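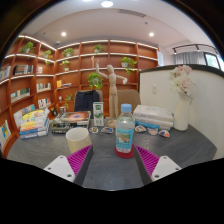
Bottle and cup on the table

Public Health Data > Surveillance methods > Wastewater vs. case counts, weekly reporting

kelp_ledger
Our county put out its weekly respiratory summary and the two signals no longer agree. Confirmed Covid cases for the week are listed as 2,531, down from the week before. The wastewater index for the same catchment went up for the second week running. The summary puts both on one page and offers no comment.

I maintain a small regional tracker and have to decide which one drives the trend arrow. Until February I used cases. Since then I have used cases with a wastewater override if the two disagree for more than 2 weeks. I'd like to know what others do.

tannerbrook
Wastewater, no override. Case counts stopped being a measure of infections when the free testing sites closed. What you have now is a count of people who were sick enough, or employed in the right kind of place, to get a lab test. Home tests are not reported at all in most counties.

The trend in that number can still be useful, but only if testing behavior is stable, and you have no way to check that from the summary.

kelp_ledger
The summary does give total tests, so positivity can be computed. Positivity is flat. That is part of why I hesitate.

ovalwindow7
Flat positivity with falling cases means fewer tests, nothing more. I would not draw a down arrow from that.

On the wastewater side, ask what they normalize to. If the index is raw copies per liter, a dry spell will push it up with no change in infections, because there is less stormwater diluting the sample. Combined sewers make this worse. If they normalize to flow or to a fecal marker such as PMMoV, you can mostly ignore the weather.

Dorrit_M
Agree on normalization. Also check whether the lab changed. Our utility moved its samples from Storska to Florura and the baseline moved with them. Different concentration step, different recovery. The dashboard drew one continuous line through the change and it looked like the start of a wave. It took three weeks before a footnote went up.

kelp_ledger
Footnote on ours says "flow-adjusted" with no method given. Same lab as last year as far as I can tell. I have emailed the county to ask.

sylvain moulin
I ran reporting for a hospital network before I retired, so my bias is toward admissions. They lag infections by a week or more, but the denominator is known and the definition is written down. If your readers want to know whether to worry, that is the number that answers them. Cases and wastewater answer a different question.

The one caution is that "admitted with" and "admitted for" get mixed. Some networks screen every patient at intake, some screen on symptoms. Find out which before you compare two hospitals.

tannerbrook
Admissions are fine for severity. For a trend arrow they are too late. By the time they turn, the people reading the tracker have already been exposed.

sylvain moulin
Depends on what the arrow is for. If it is labeled "current activity," I would accept wastewater. If it is labeled "risk," I would not. Most trackers never label it.

kelp_ledger
Mine says "trend." I take the point.

pq_sandhill
Going to disagree with the wastewater crowd a little. In a small catchment the index is noisy enough that two weeks up is not a signal. How many people does the plant serve, and how many samples a week?

kelp_ledger
Two plants. The large one covers the city and is sampled twice a week. The small one serves 2,000 people and is sampled once. The county averages them.

pq_sandhill
Averages them how? By population or straight?

kelp_ledger
Checked the data file. Straight mean.

pq_sandhill
Then there is your problem. One sample from a plant serving 2,000 people is carrying half the index. A handful of heavy shedders, or one bus tour, can move it. Plot the two separately before you do anything else.

ovalwindow7
Seconding. Weight by population served and recompute. Should take a few minutes if the file has both sites.

kelp_ledger
Done. Weighted by population, the index is up slightly in the first of the two weeks and level in the second. Nearly all of the rise in the published figure comes from the small plant.

tannerbrook
Level is still not down. I would set the arrow to flat.

kelp_ledger
That matches positivity. Setting it to flat, and I will carry the small plant as its own line.

Dorrit_M
What are you using to smooth? We had Grumo set to a 7-day centered window and it kept revising the last three points every time new data came in. People complained that the numbers changed after the fact. Trailing window fixed the complaints and cost us a few days of lag.

kelp_ledger
Trailing, for the same reason. With one sample a week at the small plant there is nothing to smooth anyway, so I plot the raw points there.

pq_sandhill
Use log scale on that one. Linear makes every spike look like an emergency.

sylvain moulin
I disagree on log scale for a public page. Most readers do not read it correctly, and they will miss a real doubling. Put it behind a toggle.

pq_sandhill
A toggle is fine if the default is log.

sylvain moulin
We will not settle that one.

ovalwindow7
Did the county reply about the flow adjustment?

kelp_ledger
Reply came in this morning. Daily plant inflow, no fecal marker. They are aware of the straight mean and say the weighted version is planned for the next release of the dashboard. No date. I have added a note to my methods page, version July 2024, and linked the recomputed file from there.

Dorrit_M
Can you keep the old unweighted series in the file too? I have a script that reads that column.

kelp_ledger
Yes, same column name. The weighted series is a new column at the end.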